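Wolletti (handheld console)

Wolletti is a handheld video game console made by Kröger and sold in two retail versions, a standard unit and a bundle. It plays games from removable cartridges and from internal storage, and can be connected to a television through a separate dock. The system software is called Olia.

Hardware

The console has a fixed screen with controls on both sides. The left side carries a direction pad and an analog stick, and the right side carries four face buttons and a second stick. Two shoulder buttons sit along each top edge. The screen refreshes at 90 frames per second in handheld mode when a game supports it; other games run at a lower rate set by the developer. The battery is sealed and can be replaced only by a service center.

Internal storage is shared between the system software, saved games and downloads. A memory card slot on the bottom edge accepts cards of up to 400 GB. Games can be run from a card, but saved games are always written to internal storage — a limit that applies to every version of the system software.

Cartridges

Wolletti cartridges are read-only. Each holds the base version of a game, and updates are downloaded separately and kept on the console. A cartridge must stay in the slot while its game is running. If it is removed, the game pauses and a notice asks for it to be put back.

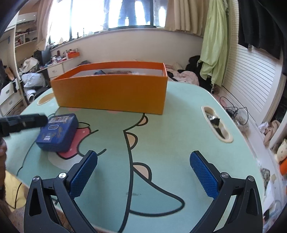

Can a Wolletti cartridge be used on more than one console?

Any console of the same model will accept it. Updates and saved games do not travel with the cartridge and have to be downloaded or moved separately.

Bundle

The bundle contains the console, the dock, a charging cable and a cartridge copy of Ollthorpe, an exploration game for one or 2 players. The console in the bundle has the same processor, memory and screen as the standard unit. It differs in the color of the back shell and in a set of Ollthorpe menu themes, which are installed at the factory and cannot be moved to another console.

System software

Olia handles user accounts, downloads, parental controls and screen brightness. Version 3, released in October 2024, added transfer of saved games between consoles on the same local network. Both consoles must be signed in to the same account during the transfer, and the copy on the first console is deleted once the second has confirmed it. An update in November of the same year corrected a fault that stopped the transfer when the memory card was full.

See also

Ollthorpe
Handheld game console
Game cartridge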